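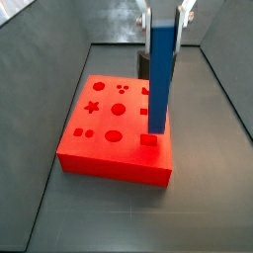

首页 小说 译作 往期 关于本站

读数员

阅读时间:11 分钟
分享 46 评论 3

斯昆杜斯岛的验潮记录分两套。一套是浮子式自记仪画出来的曲线,另一套是人站在码头上读水尺写下来的数。自记仪每天由读数员校对一次,校对的办法是在同一分钟里读水尺,再把两个数并排写进记录簿。两数之差叫作校差。校差本来没有别的用处,只用来说明仪器没有走偏。

我在奥德罗公司负责把这类旧记录转成可用的序列。岛上的委托合同写得很简单:录入,检核,归算到统一基准,交付。基准的换算值已经给定,水尺零点在陆地基准面以下505毫米。合同没有要求解释任何东西。

录入用了一个秋天。记录簿是硬皮的,横开,每页一个星期,右下角有读数员签名。整套记录簿只有一个签名:E. 米耶蒂宁。字母M的第一竖总是比第二竖长,最后一个字母的尾巴向下拐,压住表格的底线。录入员不需要看签名,但是每翻一页都会看见它。

校差序列画出来以后,前半段是一条带毛边的水平线。到某年十二月第二个星期,线往下掉了3毫米,此后一直留在新的高度上,又成了一条带毛边的水平线,直到记录结束。

3毫米在单次读数里看不出来。水尺的刻度是厘米,毫米靠估读,码头边又总有小浪,一个熟练的读数员单次误差比这大得多。只有把许多天平均起来,这一级台阶才会露出来。露出来以后就不能当作没有,海平面序列里的台阶会被后面的人算成趋势,趋势又会被写进别的文件。

处理台阶有固定的次序。先查仪器,再查水尺,再查时间,最后查人。

仪器那一栏很快排除了。自记仪的检修单齐全,那一年没有换过浮子,没有换过钢丝,也没有清理过进水孔。走时误差在台阶前后没有变化。我把自记仪的月均值同对岸的站比较,两站之差平稳,台阶不在仪器这一边。

剩下水尺。水尺如果上升了3毫米,读数就会少3毫米,符号和数量都对得上。码头的木桩冬天受冰挤压,上拔几毫米是常见的事。我把这个解释写进了初稿,标为“可能性最大”,然后去查水准测量。

从岛上的水准点到波洛克码头的水尺,路线长380米。测量队每隔几年来一次,往返各测一遍。台阶之前测过一次,台阶之后的春天又测过一次,两次高差一致,往返闭合差也都在限差以内。水尺没有动。

初稿退回给我自己。我把“可能性最大”划掉,重新算了一遍,结果相同。我又把录入的数据抽了三个星期,同原簿逐个核对,也没有录错。

第三项是时间。如果读水尺的时刻系统地偏早或偏晚,涨潮和落潮时会产生符号相反的误差,平均以后大部分会抵消。我按涨落分开统计,台阶在两组里一样大。时间也排除了。

伊洛是我们内部用的检核程序,老,慢,界面是灰的。它有一个选项叫末位分布,平时不打开,因为没有人要看。它统计估读的那一位数字里,0到9各出现多少次。一个没有偏好的读数员,十个数字应当大致均匀。真实的读数员没有均匀的。有人喜欢偶数,有人喜欢5,有人在刻度线附近一律写0。这种偏好读数员自己不知道,也改不掉,训练只能把它压低一点。文献里称之为数字偏好,在人口普查的年龄栏和血压记录里也能见到。

我在夜里打开了这个选项。

台阶以前,末位是0和5的读数明显偏多,形状像两根柱子插在矮墙上。这是老派读数员的样子,眼睛先找半格,再决定要不要离开它。

台阶以后,两根柱子没有了。十个数字几乎一样高,只有7偏少。

我把两张分布图叠在一起,又把签名页调出来。十二月第一个星期的签名和第三个星期的签名并排放着,M的第一竖都比第二竖长,尾巴都压住底线。看不出任何区别。
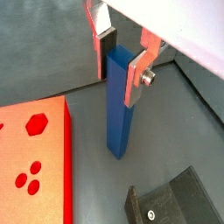
希瑟·伦尼回信说,这个结果她不意外,但也不能写进报告。末位分布只能说明读法变了,说明不了换人。一个人换了眼镜,换了站位,或者有一天决定认真起来,都会留下同样的图形。她建议在序列里加一个台阶改正,注明“原因不明”,然后交付。她在信的末尾问我,合同的尾款什么时候能开票。

她说得对。我按她的意见写了第二稿。第二稿在技术上没有毛病,我存了盘,没有发出去。

问题出在缺测上。

一个人每天去码头读数,总会有去不了的日子。感冒,船晚点,葬礼,雪。台阶以前的记录里有缺测,分布不规则,冬天多,夏天少,备注栏里写着缘由,字很短:“风”,“病”,“船”。台阶以后仍有缺测,但病假没有了。一个上了年纪的人,在此后的全部年份里,一次都没有病过。

另外还有备注的用词。米耶蒂宁记风只记方向和级数。台阶以后的备注里多了水的东西:水面有油膜,桩脚有冰碴,尺面第三格的漆起泡。最后这一条,站在码头面上往下看是看不清的。要看清尺面的漆,得下到梯子的底部,眼睛同水面接近齐平。

这就解释了3毫米。水贴着尺面会微微爬起来一圈,从上面俯看,人容易读到爬起来的上沿。从侧面平看,能看见上沿下面真正的水面,于是读得低一些。两种读法都有人用,各本手册的规定不一样,只要从头到尾用同一种,对序列就没有影响。台阶以前是俯读,台阶以后是平读。

同一个人当然也可以改变读法。但改读法的人会写一条说明,米耶蒂宁尤其会写。他换过一支铅笔都写了说明。

我查了当年的港务文件。文件由费格斯·道保管,放在波洛克码头售票处后面的柜子里。他把需要的几卷扫描过来,页序有些乱,其中夹着一份轮渡时刻表和一张煤气账单。十二月第二个星期的值班簿上有一行:E. M. 眼科,大陆,随早班船。四天以后又有一行:E. M. 返。

再往后没有关于他的条目。他的读数津贴照发,收款栏里的签名同记录簿上的一样。

我给费格斯·道打了电话,问他记不记得米耶蒂宁后来的视力。他说记得,后来米耶蒂宁走路要扶着栏杆,报纸也不看了,由别人念给他听。我问是谁念。电话里有一阵子是售票处的打印机在响,然后他报了一个名字和一个门牌。

我在下一个有船的日子去了岛上。出差单的事由填的是“现场核对水尺”,这一项合同里允许报销。

水尺还在,早已停用,尺面的漆大半剥落。我先做了本职工作:拍照,量刻度间距,核对零点同水准点的关系。梯子在水尺左侧,铁的,最下面两级在高潮时没入水中。我下到底,把眼睛放到同水面接近齐平的位置,读了十次;再回到码头面上,俯身读了十次。两组平均数相差3毫米,平读的小。

这不算严格的试验,样本太少,读数的人又知道自己想得到什么。我还是把它记下来了。

瓦丽·克尔住在坡上第二排房子里。她让我把鞋脱在门口,把我的名字念了两遍才念对,多乌坎,阿克居尔,然后问我那个g后面的音到底要不要卷舌。我说不用。她点头,像是在心里改了一格。

我把来意讲得很窄。我说记录里有一处小的不连续,想知道读数的程序有没有变过。她问小是多小。我说了。

她说那应该是水面爬尺。

我没有接话。她接着说,埃罗教她的时候是让她从上面读的,她读了两天,觉得不对,问他到底要哪一条线。他说,要真的那一条。她就下梯子去了。 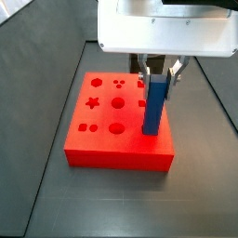
她当时十六岁,住在他隔壁。他从眼科回来以后,站在码头上能看见水尺,看不见上面的格子。读数津贴不多,但他没有别的收入,港务所也没有第二个岗位可给。头一个星期他们一起去,她读,他写。后来他写的字开始压到邻格里去,就改成她读,她写,他站在旁边报时间。他有一块走得很准的表,用手指摸着表盘听打点。再后来冬天路滑,他留在家里。

签名是练过的。她从抽屉里拿出一叠作废的表格,背面写满了同一个名字,前几张的M两竖一样长,到后面才分出长短。她说最难的是尾巴,他原来的那一笔是手腕有伤才拐下去的,手腕好的人写出来总是太圆。

我问病假的事。她想了一会儿,说自己那时候也生过病,只是没有想到可以写。

我问末位的7。这一句是我自己要问的,同归算无关。她不明白,我就把分布图拿出来,指给她看7的那一根比别的短。她把图转过来又转过去,最后说,他的7和1写得很像,她怕将来有人认错,所以碰上模棱两可的时候,就往6或者8上靠一点。说完她又补充,真是7的时候她是写了7的。

我说我相信,图上也有。

她问这个要不要紧。我解释说,把7分给6和8,均值几乎不受影响,至于台阶,加一个改正就能消掉,改正以后她那一段的离散程度比前面一段小,权重应当给得更高。她问权重是什么。我说,就是后面的人计算的时候,更相信哪一段。

她把那叠表格理齐,放回抽屉。然后问我船是几点。

回程的船上我写了第三稿。需要决定的事情有两件。第一件是改正值和它的依据,这容易,写明读法由俯读改为平读,附水准成果、校差图和现场对比读数即可。第二件是元数据里的“观测员”一栏。这一栏是单独的字段,按时段填写,程序要求每个时段至少有一个姓名,来源可以是原始签名,也可以是其他证据,后者需要附注。

如果照签名填,序列里就有一个无法说明的读法变化,附在一个什么都要说明的人名下。如果照事实填,就等于在交付文件里写明,港务所有许多年的津贴发给了一个没有读数的人,许多页签名不是本人所签。津贴的事早已过了任何时效,当年的港务所也已撤并。但是文件会公开,岛很小。

走的时候我在门口穿鞋,问过她愿意怎么写。她说记录簿上已经写了名字。我说那是他的名字。她说,数是她的,这个她一直知道,写不写在哪里,数也不会变。过了一会儿她又说,不过克尔这个姓在岛上有三种拼法,要是写的话,别写错。

希瑟·伦尼用了一个下午审第三稿。她的批注集中在误差估计那一节,要求把现场对比读数移到附录,并删去“熟练”二字,因为没有定义。关于观测员一栏,她只问附注里引用的“口述”有没有书面记录。我说有,本人看过并签了字。她问签的是谁的名字。

我把那一页发给她。签名写得慢,笔画是直的,字母大小不太一致,像是不常写。

交付文件最后一版的相应部分如下:

观测员,第一时段:E. 米耶蒂宁。读法:俯读,取水面上沿。
观测员,第二时段:M. 克尔。读法:平读,取水面。报时:E. 米耶蒂宁(时段初期)。
时段分界:十二月第二个星期,校差改变3毫米,已改正。
附注:第二时段原簿签名沿用前任观测员姓名。该时段读数质量优于第一时段,建议使用时不作降权处理。
备注:第二时段末位数字7偏少,系书写习惯所致,对月均值无影响。

尾款在次月到账。伊洛的末位分布选项后来改成了默认打开,为此运行时间变长,有同事提过意见。我保留着那叠图里的一张,是7偏少的那张,夹在水准手册关于水尺读法的一页里。那一页规定读数时视线应与水面齐平,条件不允许时可以俯读,但应在记录簿中注明。

上一篇 下一篇 返回目录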